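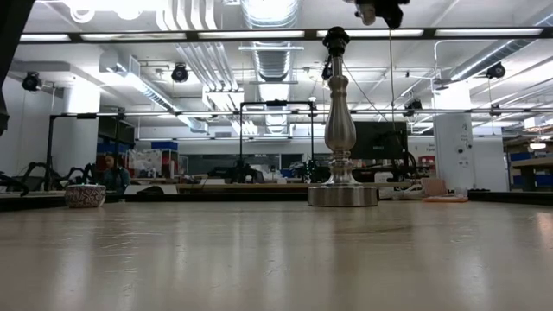
Delphine Haruna
Research Communications Manager, Arkora

FOR IMMEDIATE RELEASE

Arkora reports new training method for two-arm robot assembly

ERERO, 6 June 2021 — Arkora today released the first results of Iron, a research project on how robots with two arms learn to put everyday objects together. The work centers on a training method named Rai, which lets a robot learn the last few millimeters of a task separately from the larger movements that lead up to them.

The project's main test is a familiar household job: fitting a light bulb into the socket of a table lamp. The lamp stands on its own base and is not fixed to the table. If the bulb meets the socket at a slight angle, the stand can tip or slide, and the thread will not catch. People correct for this by feel. A robot trained only on complete recordings of the job tends to reach the socket correctly and then lose the alignment during contact.

Rai divides each recorded demonstration at the moment the bulb first touches the socket. Everything before that point is used to teach the approach. Everything after it is used to teach small corrections, drawn from the camera views and from the load on the arm joints. The two parts are trained apart and joined again when the robot runs the task.

The training set for the lamp task holds 400 demonstrations, each recorded by an operator guiding both arms through the full job. From these, the team cut roughly 3,000 short contact segments, which include failed starts as well as clean ones. Earlier work at Arkora had thrown the failed starts away. Keeping them proved useful, as they show the arms backing off, turning the bulb and trying again.

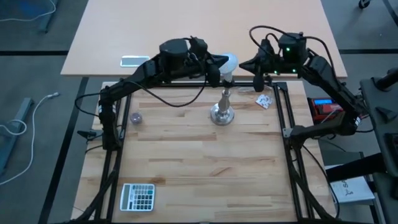 The lamp stand is moved between trials, and other objects are left on the tabletop so that the robot does not learn to depend on a bare work surface. Operators do not reset the area to a marked layout. A trial counts as complete only when the bulb is seated, the gripper has let go and the stand is still upright.

In the comparison reported today, the robot trained with Rai completed the lamp task more often than one trained on the same demonstrations without the division at contact. The gap was widest when the stand had been placed near the back of the table, where the arms have less room to turn. Both robots did equally well on reaching and grasping — the difference lies in what happens once the parts touch.

The method has limits. It needs a clear first moment of contact, and the team has not yet found a reliable way to mark one for soft items such as cloth or bags. Turning the bulb also remains slow, with several changes of grip needed for each trial.

Iron will now extend the tests to a set of 19 household assembly tasks, among them closing jars and fitting battery covers. A technical report with the full trial tables is planned for August, together with the contact segments from the lamp task. Research groups that wish to receive the segments may apply in writing to the Iron project office at Arkora.

About Iron
Iron is a research project of Arkora, based at the company's laboratory in Erero. It studies contact, grip and coordination in two-arm robots.

Media contact: Research Communications, Arkora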